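Clunwood Community Archive
Call for participants: transcribing the Deltach parish letters

Clunwood Community Archive is looking for people to help transcribe a collection of handwritten letters from the old Deltach parish office. The letters cover farm rents, school repairs, drainage disputes and a good deal of family news. Most have never been typed up, and at present they can only be read by visiting the archive.

What the work involves
You will read scanned letters at home and type what they say, line by line, keeping the original spelling. Each batch contains 15 letters. Most people should expect to spend roughly 5 hours on a batch, though the earlier ones are slower going. A second reader checks every letter before it goes into the catalogue.

Who can take part
Anyone aged 18 or over. You need a computer with a reasonable screen and an internet connection. Experience of old handwriting is helpful but not required. We ask everyone to attend two evening training sessions in February, both starting at 6.30 pm in the reading room at Grilska House. The sessions cover common abbreviations, letter forms, and how to mark words you cannot make out.

What we offer
The role is unpaid. Travel to the training sessions is refunded on production of a ticket or a note of mileage. Transcribers are credited by name in the online catalogue unless they prefer otherwise. There is a drop-in on Friday afternoons for anyone who is stuck on a word or wants to see the original paper.

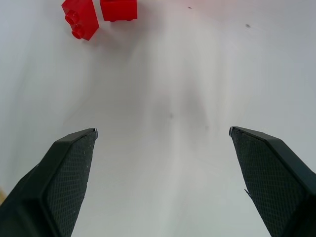 Can I take part if I live outside Clunwood?
People living anywhere in the country are welcome, and those who cannot travel may join the training sessions by video link.

How to apply
Send a short email to Tin-yau Leung, project coordinator, through the contact form on the archive's website. Say why you are interested and how many batches you think you could manage. Please mention any access needs for the training sessions. You will be sent a one-page sample letter to try, and we will reply once we have looked at your transcription.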